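Sorting Donated Goods for a School Resale Shelf
Project report, Clamthorpe, Mar 30, 2025

1. Background
The resale shelf at Clamthorpe opened in July with 200 items, and the stock list now stands at 970. Most of it is clothing. The rest is small household goods and hand tools. Until this term everything went onto the same table and was priced in whatever order it came to hand, and clothes often reached the shelf with an old store tag still on them.

My project was to write a short routine for the sorting table and try it out. I compared it with the one used at the Ultside shelf, where clothing and hardware are handled in separate rooms. We have one room, so I had to work with one table.

2. Layout
The table is made of two panels pushed together against the wall. I used the seam as the dividing line. Hard goods and hangers go on the far panel and the garment being checked goes on the near one. 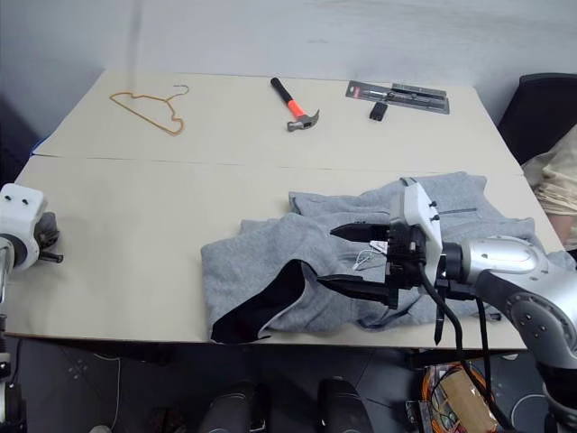
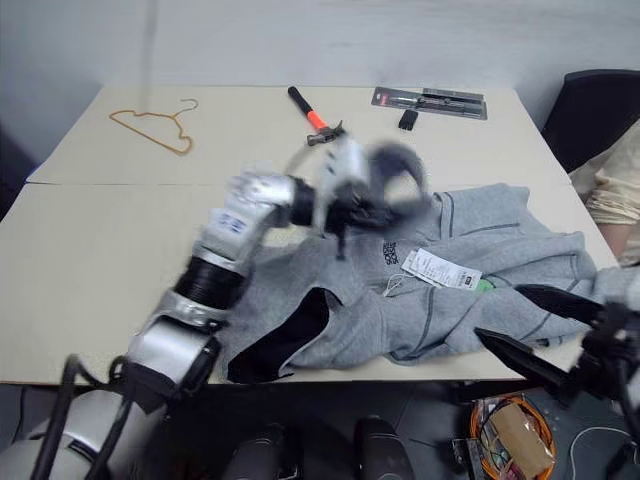
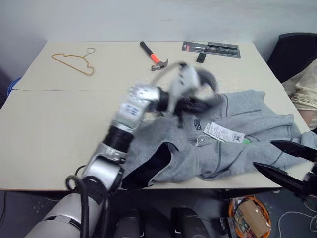
Gray hoodie on the near panel; hanger, hammer and packaged tool on the far panel.

3. Routine
There are 4 steps for a garment. Lay it out and look at both sides. Check the lining, the seams and the zipper, if it has one. Write down the size and remove any old tag. Then fold it, or hang it if it is heavy enough to lose its shape on a pile.

Tools take less time. Packaged ones stay in their packaging. Loose ones are wiped down and checked for a firm handle before they are priced.

4. Results
Tags were the slowest part. The plastic loops are hard to break by hand and pulling on them can leave a hole in the fabric, so I added small scissors to the kit. Folding hoodies also took practice. The hood has to go down flat first or the stack leans.

Keeping hangers on the far panel worked well for light clothes. With long coats there was not enough room, and I had to clear the hard goods off before starting.

5. Changes for next term
I would add 2 trays for the tools so they can be lifted away in one go. Lavthorpe has asked for a copy of the routine, and I will send it after the coat problem is fixed. The price list still needs a separate line for tools in unopened packaging.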